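September 7, 2019

Slept badly and got in before eight. The heating was off and the hall was cold enough that I kept my coat on until ten.

Spent the morning on the boxes from the Ulby order. The list says 32 pieces and I want every one of them looked at before they go on to Savodden, including the ones we already passed in June. Eetu Karppinen thinks this is too much. He said so twice and then went to get the knife and the tape, so we did it my way.

The black plastic parts are the slow ones. They come out of the carton with packing dust all over them and under the lamps every mark shows, so it takes a while to decide what is a scratch and what is just glare. I ended up turning off one of the lamps. The rule I settled on is that if I can feel it with a fingernail it gets written down, and if I can't it doesn't. Eetu writes down everything. We will have to compare lists on Monday's form or whatever they are calling it now.

Moved around a good deal. I don't like working over the striped carpet because small screws vanish into the gray, but the bench was full of Altavano paperwork and I wasn't going to shift it again. 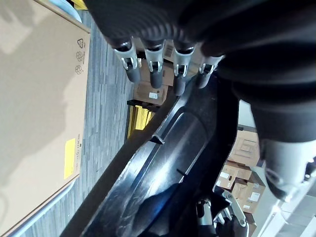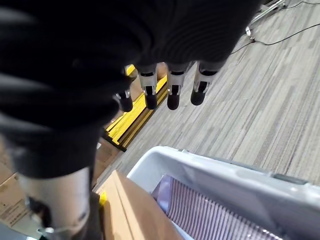

Lunch was soup from the place across the road. They have put the price up and the bread is smaller. Sat by the window and read the Melis letter again. They want an answer on the storage, 3000 for the year with 500 down, and I still don't see why we would pay that when half the back room is empty cartons. Told Eetu I would flatten them this week if he would call and say no. He said he would call.

Did flatten nine or ten in the afternoon. My hands are dry and split from the cardboard and I need to buy cream. Also tape, the wide kind, and a marker that works.

I caught my toe on the yellow edging on the way out to the bins, the second time this month. Didn't fall. I should walk around the other side but it's longer and I always have my arms full.

Finished the count at half past four. One piece short against the list. Went through the empties again and it wasn't there, so either it was never sent or it is sitting under the Altavano papers. I'll look tomorrow.

Called Mom in the evening. Her knee is better. She asked about the car and I said it was fine, though the light is on again. Beans and rice for supper, washed up, bed by ten.

Reading time: 2 min
Contact | Copyright 2019 | Back to top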